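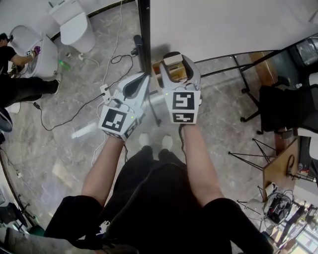 3 Setting and procedure

The work took place in a large room at the Remuswood site, on a marble-patterned floor with a long white wall. Two white toilets stand side by side against the wall. We refer to the one with the tall tank as the first toilet and to the one next to it as the second. All cleaning in this section was done on the second toilet, with the lid up. The first was used only as a fixed point from which distances on the floor were measured.

We were interested in where people put things down while they clean. Studies of household cleaning mostly record the surface, the product and the time spent. The floor next to the fixture gets little attention, although it serves as a shelf for most of the job. In a normal bathroom this is hard to follow, as the walls, a bath mat or a laundry hamper limit where anything can go. In an open room the person can put a bottle on any side, and the choice says more about the work itself.

Thirty-one people took part, and together they completed 56 sessions in February. None of them cleaned for a living. Each was handed gloves, a bottle of cleaning liquid and a cloth, and was asked to clean the bowl, the rim and the outer sides in whatever order they liked. We gave no instruction about posture or about where to keep the supplies. The only rule was that nothing could be placed on the tank. We added it after trial sessions at the Zirmont site, where the tank lid was used so often that very little reached the floor.

A placement was noted every time an item left the hand and stayed on the floor for longer than a breath or two. Items that fell and were picked up at once were left out. The final list holds 418 placements. For each one we wrote down the item, the side of the toilet, whether the item stood or lay, and the person's posture at that moment. Postures were sorted as standing, bending, crouching or kneeling. Crouching and kneeling are easy to confuse when a person shifts from one to the other, and we coded the posture held when the hand let go. 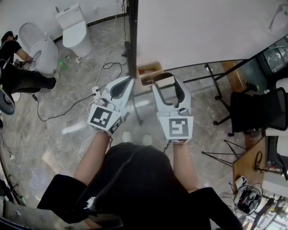
3.1 Items on the floor

Figure 2 gives a typical arrangement. The person is crouched beside the second toilet with one hand reaching toward its side, and a small green plastic bottle lies near the base. A small white object is on the floor in front of the first toilet. Objects like this, which were not part of the supplies, were left where they were and do not appear in the list of placements.

Bottles were set down more often than any other item. Most people began by standing the bottle upright within reach of the dominant hand. Later in the session it was more likely to be found on its side. Some people laid it down on purpose, others knocked it with a knee or sleeve and did not pick it up again. We could not always tell these cases apart — both are coded as lying.

Cloths behaved differently. They were rarely dropped flat on the floor and were more often hung over the edge of the seat or kept in the hand that was not working. When a cloth did go to the floor, it was usually at the change from the inside of the bowl to the outer sides. Several people folded it first so that the used face was on the inside. Gloves stayed on until the end in nearly all sessions.

Posture mattered more than we had expected. People who cleaned while kneeling kept everything on one side and seldom changed the arrangement. People who crouched moved their feet often, and the supplies moved with them in short steps, first toward the front of the bowl and then back toward the wall. Those who stayed standing put items on the floor only when both hands were needed, and then had to bend to get them back. The same pattern was reported informally by cleaning staff at Isance, who added that they carry a caddy for this reason.

The coding sheet follows the Zúñiga layout with one change. We merged its two zones behind the bowl into a single zone, as hardly anything was placed there. Zones at the front and at the sides were kept as they are in the original, and the results by zone are given in Section 4.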